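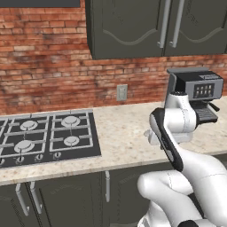

The arm at the coffee machine in the simulated kitchen.

Collecting in the brick kitchen

Since February our small group at Odcombe has been collecting examples in simulation for the Drallton project, and I was asked to write some lines on how it goes. The goal of Drallton is simple to say: one learning system that can do many small kitchen tasks with one arm, after it has seen people do them by remote control. To see them it needs examples, and to make examples somebody must sit down and drive the arm. In this season it was mostly me and Declan Rowbotham, with help from the students in the evenings.

We have now 1,872 recorded attempts. Of these, 789 passed the check and went to the training set. The other ones are kept too, in a separate folder, and I ask everybody please not to delete them. Some are bad only in the first seconds, when the operator was still finding the right grip, and the rest of the movement is good and smooth. Declan thinks we can cut them and use the second half. I am less sure, but we will try it with a small number first.

The kitchens come from a set of room layouts which we call Zonitz. Each layout has its own walls, cabinets and countertop, and the machines on the counter can change place. The brick kitchen was in the beginning not popular with the operators. The coffee machine stands on the right side of the counter, near to the wall, and the wrist of the arm easily comes between your eye and the place where you want to go. One view is not enough for this. We ask operators to keep two views open and to look at both before they lower the hand.
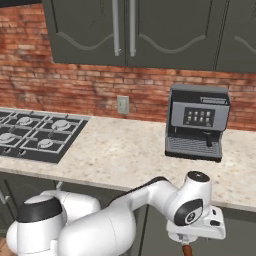
The arm at the counter

From the side of the driving software there is one change to report. Yap, our recording tool, used to save an attempt at the moment when the operator let go of the controller. This gave us many examples with a sudden end, and the trained system learned to stop also in strange places. Now Yap waits until the operator presses the save key, and it asks for one word: good, poor or unsure. Please use "unsure" when you mean it. In the old records there are very few of them, and I do not believe that we were all so sure.

A second point is the speed. New operators drive fast because they want to have many attempts before lunch. I understand this - I did the same. But when we trained on the fast examples only, the arm came to the counter too high and then made small corrections for a long time. The slower examples gave a better approach. A good session is 30 attempts, with a pause in the middle, and it is no shame to finish with fewer.

For the next round we want 200 more good attempts in the brick kitchen, with different starting positions of the arm. Until now too many of them begin from the same side. The list of starting positions is on the shared drive, and you can put your initials next to the ones you take. If a layout loads without its textures, close it and load it again before you record anything.

Operators who would like to join can write to Declan or to me. The training for the controller takes one afternoon, and you do not need any experience with robots.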